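Teaching Arby to Tidy the Table: Our Group Project Report
May 31, 2022

When we started in February, none of us had ever moved a robot arm that wasn't in a video game, so we'd like to thank everyone at the Stullisow workshop for being so patient with us (and for the tea!). Our project asked a fairly simple question: is it easier to show an arm a kitchen task by holding it and guiding it, or by steering it from a distance with a controller?

We called our arm Arby, and the name stuck faster than anything else we did. For the hand-guided half, one of us took hold of the arm and walked it slowly through the job while the Tetteh software recorded the joints. For the other half we sat at the next bench with the controller and drove it from there. We did 40 demonstrations by hand and 70 by remote, as the remote ones were much quicker to set up again afterwards. 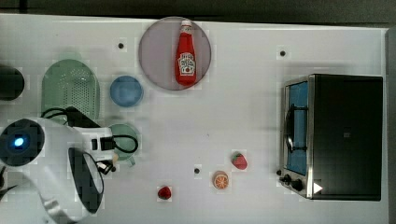 Picking things up by remote was harder than we had expected. You lose all feeling for how firmly the fingers are closing, and the small toy fruit was forever rolling off just as we thought we had it -- the strawberries were the worst, and we grew to dislike them a good deal. The ketchup bottle was kinder, provided we came at it across its narrow side. Guiding by hand felt far more natural, but our own arms kept getting between the camera and the table, and we had to throw several recordings away.

After trimming the pauses we had 2955 seconds of usable movement, of which 908 came from the hand-guided sessions. We trained on both sets together in the end, which our tutor in Zusau had gently suggested weeks before -- we should have listened. If we did it again we would agree on one starting position for the arm and write it on the wall, and we'd practise with the controller for a good few afternoons before recording anything at all.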